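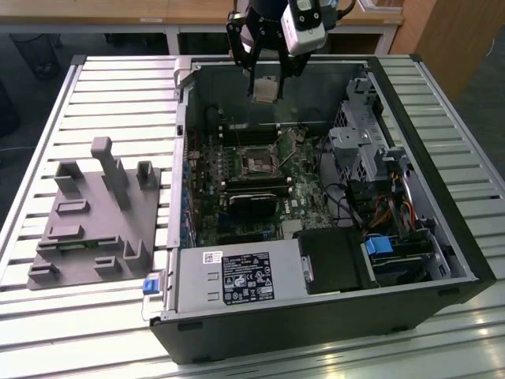 Taking a computer apart is easy enough to automate, Mechthild Nägeli told the group before we had got our coats off, and putting one together is where the money goes. She had expected to spend the morning hearing the opposite, and Declan Hollis, who was showing us round, didn't argue with her.

The open day at Flasto's Staltham site was held on 08/03/2019. There were 17 of us, mostly from repair firms and council recycling schemes. We signed in, were given safety glasses and were taken straight through to the assembly cells.

The first cell works on desktop towers. The case lies on its side on a slatted aluminium table with the side panel off, and the arm reaches in from above with a two-finger gripper. A white camera is mounted on the gripper and looks down into the case. Next to the computer is a grey 3D-printed plate with posts, brackets and slots for holding parts. Hollis said the plate had been redrawn 7 times — the early ones gripped too tightly and small parts came away crooked.

The tower on the table was a Dell with the board in and no processor in the socket. I asked about cables, which are what slow us down at Mabaso. Hollis said they were still the main trouble. A loop of cable never lies in the same place twice, and the cell has to stop and look again. In the last full month they logged 184 stops, most of them for that.

Thanakorn Suksawat wanted to know the cost of a fixture plate. It is printed on site overnight and the price is small. The programming time is the larger part, and they would not give a figure for it.

Lunch was sandwiches in the canteen. In the afternoon we saw the stores, which hold 4,000 used machines on racking, and then the testing room, where the work is still done by hand. The next open day is in May and places can be booked through the Staltham office.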